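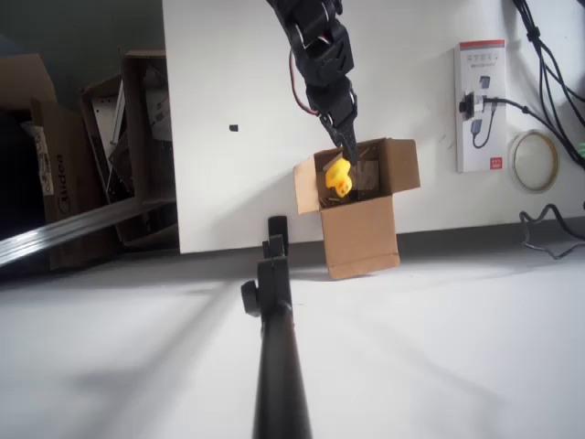

Fig. 1. Yellow rubber duck in an open cardboard box.

Music Business 2, handout for unit 4: the limited edition
Lecturer: Jarmila Oravec

Please read before the seminar and bring your calculator.

A band sells a limited edition when it fixes the number of copies before the sale and promises to make no more. The promise is a part of the product. If the label presses again the same record with the same cover, the first buyers feel cheated, and they are right.

Case: Skistel, "Lovgate"
The group Skistel released their album Lovgate in two forms. The normal vinyl had no limit. The special one had 300 numbered copies, signed by the singer Omid Kiani, with a printed lyric book. The label, Lozano, received 558 orders for it in the first evening.

Terms
Run – how many copies are made.
Test pressing – the first few discs, for checking the sound. They are sometimes sold later to collectors.
Repress – a new run of an old title. A different vinyl color is usual, so that the first run stays recognizable.

For discussion
Nighat Tanoli, manager of the band, wanted a second run of 463 copies in green vinyl, without signatures. Lozano preferred to wait until the tour in June. Write half a page on whose side you take. Think also about the 258 orders which could not be filled – what should the label write to these people?

Texts go to Mal-soon Geum, who leads the seminar group, before 2 p.m.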